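Remote operators wanted: teach two robot hands to sort, Clodska lab, Meltholm

Starts in June, paid, no experience needed!
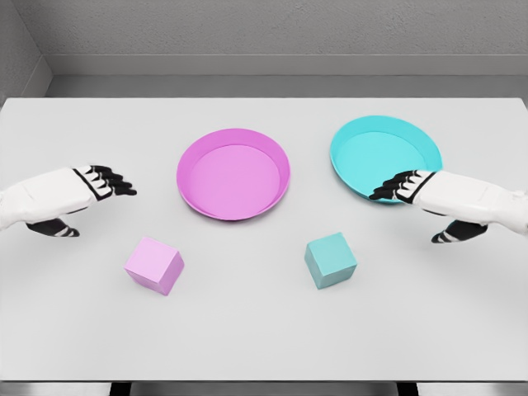 Elias Khoury says the first hour feels clumsy and then your own fingers sort of disappear, and he'd sign up again tomorrow.

We're looking for 24 people to guide a pair of simulated hands by remote control, putting cubes into trays of a matching color. Each of you records 600 tries over several visits (misses count too, we learn a lot from them). Left-handers, please come!

Write to Reinhold Grube at the Clodska front desk and tell us which afternoons suit you.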